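Pistarex Helpdesk – Desktop Hardware
Ticket status: Open, waiting on part
Category: Storage / no boot device
Location: Piteseck office, front counter
Opened: 2024-08-08

Reported problem
The front counter desktop stops at a black screen with "No boot device found" after the maker's logo. It started last week as an occasional thing and now happens at every start. Before that, users said the Lostus stock program took several minutes to open and that the tower made a ticking sound in the mornings. The monitor, keyboard and network cable have been swapped with known good ones and made no difference.

Troubleshooting, first visit
Went into BIOS setup. The date and time were correct, so the board battery was left alone. The drive showed up in the list on two starts and was missing on the next three. Boot order was correct. Moved the SATA data cable to another port on the board and got the same result. Replaced the data cable with a new one, same result. Tried a different power lead from the supply, same result.

Booted from the USB stick and ran the short drive test on one of the starts where the drive was found. It stopped at 20 percent with a read failure. The health report listed more than 200 reallocated sectors. Ran the test again after a cold start and it did not get past 2 percent.

Conclusion: the drive is failing. The cable, port and power lead are ruled out.

Data
Stock records for Lostus are on the server and were not affected. The counter's local folder (price labels, delivery notes, scanned receipts) was last backed up in July. Copied what could be read to an external disk. It took 40 minutes and most of the folder came across. Four scanned receipts would not open afterward. The counter has been told and will rescan them from the paper copies.

Bench work
Brought the tower back to the workshop. Blew the dust out of the front intake and the power supply fan before opening anything further. Pulled the old drive and labeled it with the ticket number. It goes on the quarantine shelf until the counter confirms the copied files are complete – please do not wipe it before then.

The replacement came from Grasso with our usual parts order and was tested on the spare bench machine first. Full surface scan passed with no errors.

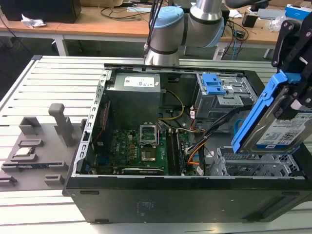
Drives in this model go into the lower bay in a plastic caddy, with no screws to the case itself. The replacement is a 1 TB drive in a blue caddy, and the bay sits directly below the optical drive cage with the blue latch. Lay the tower on its side with the panel off before fitting one, and keep the wires that cross toward the drive bays out of the path of the caddy. If it stops short, take it out and check for a trapped wire before trying again. Do not force it.

Still to do
The processor and cooler for this tower go back in after the drive. We are out of thermal paste and a new tube is on order from Grasso. No power to the machine until that is done.
Then connect data and power to the drive, check it in BIOS setup, load the standard Pistarex image and install the Lostus client.
Restore the local folder from the external disk and ask the counter to open a few delivery notes and print one label.

Update to requester
Your desktop needs a new hard drive and we have one. We are waiting on one small supply item before we can finish. Please keep using the loan laptop and save everything to the server folder, since files on the laptop will be removed when it comes back to us.

Next check on this ticket: when the paste arrives.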